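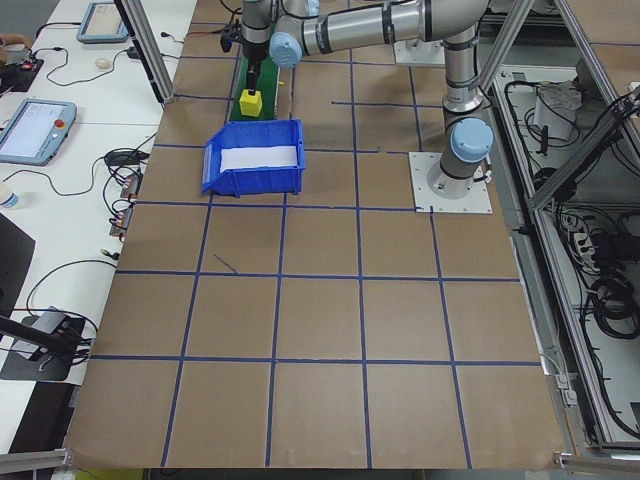 The brown board with its blue tape grid and the storage bin, Warkutex workshop.

Yaowalak Tanasarn lays out work surfaces for Warkutex and starts every one with tape. "Paint is permanent and pencil wears off," she said. "Tape can be pulled and set again in 30 minutes."

She snaps the two outside lines first, checks the diagonals, then fills in the rest. The cells come out close to square. "Close is enough for placing a bin. For drilling, I measure from the metal edge."

The blue bin has a sloped front lip and a white lining. Tanasarn prefers an open front because small cubes can be taken out without tipping it. Its place is written on the layout sheet by row and column.

The tape is due for replacement in September.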